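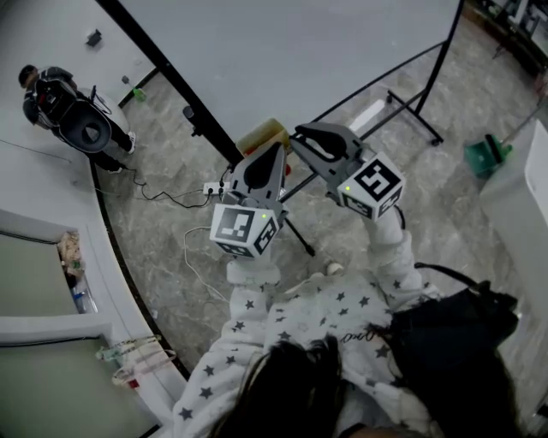 The great power board amnesty

I've been putting off the floor for weeks. Benches, fine. Shelves, fine, I quite like doing shelves. But the floor of the front room had turned into the place where everything went to wait for a decision, and on 2024-11-09 I finally ran out of other things to do.

First up, the cords! We've got a white power board sitting out on the tiles with black leads running off it towards the counter, plus a skinny white one that loops off in its own direction. I followed each of them by hand to see where it went (slow, dusty, very satisfying) and put a bit of masking tape on every plug with the name written on it. Hajar Benmoussa came by halfway through and told me I should've done that the day we moved in. Thanks, Hajar.

Then the whiteboard. I love that thing, it's big and it's on castors, but gosh it takes up some room. I'd been parking it wherever it rolled to, which meant you had to sidle past it to get to anything. My new rule is that it lives flat against the wall unless someone's writing on it. Mahmoud Slaoui reckons I'll last a fortnight.

Cardboard boxes

I keep boxes. I know. There's a beige one down there that I'd walked around so many times I'd stopped seeing it, and once I got going I found more of them behind the door, one inside the other like those Russian dolls. I kept two for posting things and flattened the rest for the recycling. The odd bits that had collected near them went into a tub marked LATER, and I'm giving myself until February to go through it or it all goes to the op shop.

The grey tiles

Can I just say how much I like this floor when it's clear? It's a grey marble pattern with pale veins through it, and it hides crumbs beautifully, a bit too beautifully if I'm being fair. I swept, then mopped with warm water and a splash of vinegar, and changed the bucket more often than I'd like to admit.

Still to do: the black pole that was lying across the floor needs a proper home (I'm thinking upright in the corner with a hook), and I want one of those cord boxes with a lid so the power board isn't out in the open. I saw one from Festamow for 26 dollars and another from Rismont that was dearer but a much nicer colour. If you've got either of them, let me know whether the lid stays on when it's full, cos mine's going to be very full!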